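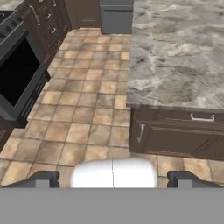
**Skosgate LAN weekend - hall and equipment checklist**
Venue: Hasstead Community Hall, main room
Date: May 2025
Walked by: Keith Clegg and Fumiko Yagi
Comments typed up by Fumiko

## Power

- [x] Extension reels fully unwound before load goes on
- [x] No reel plugged into another reel
- [x] Test labels in date on all hall sockets
- [ ] Test labels in date on our own four-way blocks

Two blocks from the Bosman crate have no label at all. Taken out and taped up. Trilok is bringing spares on the night.

- [x] Load split across both ring circuits

Keith worked this out at 500 watts a seat for the gaming PCs, monitor included. That is on the high side but we tripped the left-hand ring in April and would like not to do it again. No kettles in the main room.

## Cables and floor

- [x] Network runs taped down or under matting
- [ ] Matting across the fire door route

The mat is too short by about a chair's width. Keith will cut a piece from the old roll. Please don't use gaffer tape on its own here, it lifted last time.

- [x] Switches off the floor

## Racing rigs

- [x] Wheel clamps tight on all rigs
- [x] Seat bolts checked with a spanner
- [x] Pedal plates fixed, no sharp edges
- [ ] Emergency stop on the motion rig

The stop button on the Drorier rig works but you have to lean out of the seat to reach it. Gilang to move it to the right-hand upright. Rig stays switched off until that is done and one of us has tried it sitting down.

## Fire and exits

- [x] Both exits open from inside without a key
- [x] Aisle clear behind every row
- [x] Extinguishers in place and in date
- [x] Headcount sheet at the door

Hall limit is 220. Valdis has the sheet and the clicker, and hands over to Trilok at 8 pm.

## Still to do before doors

1. Spare four-way blocks - Trilok
2. Mat for fire door - Keith
3. Stop button - Gilang
4. Second walk round once all PCs are on - Keith and Fumiko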